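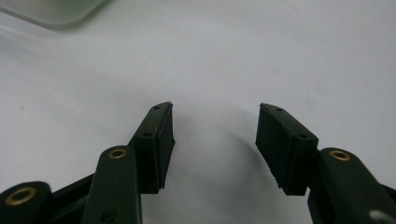 Flalora makes and refinishes work tables for schools, clinics and small shops. Colin Fairclough started the business in a rented unit on Yeoman Street, with 2 saws and a delivery van. At first we only repaired tables that customers already owned. People kept asking for new tops to go with the old legs, so we began cutting our own. White is what most customers order, and a smooth white top like the one in the photo suits most rooms. It does show small marks, and you can see a few tiny dark specks on this one. If that would bother you, ask us about the light gray.

We now have 11 people in the shop and the office. Tops are cut, edged and sanded at our building at 302 Osard Road, and we moved the finishing room there in July. Every order gets a job card with the size, color, edge shape and leg height, and the card stays with the top until it is loaded.

We sell direct. We do not have a showroom, but you are welcome to come in and look at samples if you call first. We deliver within the county and can take old tables away on the same trip. Customers farther out can arrange their own carrier, and we will pack the top for it.

Replacement legs and feet for the Trotent range are still in stock.

Related pages
Choosing a table height
Cleaning a white top
Edge shapes and corners
Trotent legs and feet
Delivery area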